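Dristilo Shelf Label Printer — Set-up Guide
Section 2: Choosing a place and loading the first roll

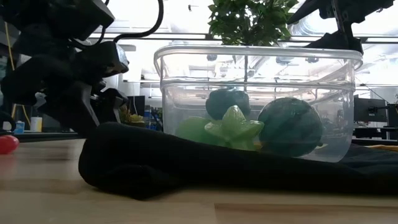 Before you open the carton, please choose the place where the printer will stay. It needs a flat table, a free wall outlet and enough room in front for the labels to come out. The printer is light and it can slide when the cutter works, so do not stand it on anything soft. If there is a black cloth on your table, like the one in the picture, fold it back first and put the printer directly on the table top. A clear plastic container is good for keeping the spare rolls, and you can see how many are left without opening it.

What you need
Printer, power cord, one starter roll, cleaning card.

Loading the roll
1. Make sure the power switch is off.
2. Press both side buttons and lift the cover until it stays open by itself.
3. Take off the paper band from the roll. Do not pull off the first label yet.
4. Put the roll in the holder with the labels facing up.
5. Move the two green guides until they touch the roll. They should touch it but not press it.
6. Pull the end of the roll over the front edge, the length of one finger.
7. Close the cover with both hands. You will hear two clicks. If you hear only one, open it and close it again.

Note: A full roll has 2,000 labels. The counter on the display starts from this number only if you hold the Feed button after closing the cover. If you forget it, the printer still works, but the counter will be wrong until the next roll.

CAUTION: The cutter is sharp also when the power is off. Keep your fingers away from the front edge — a jammed label must be removed from the back side.

First print
8. Switch on the power and wait for the steady light.
9. Press Feed one time. One blank label comes out.
10. Press Test. If the text is too pale, see Section 5.

If the display shows code 106, the cover is not closed completely. Go back to step 7.

Text: Isabelle Paquette. Checked by Otis Baptiste, Jun 13, 2021.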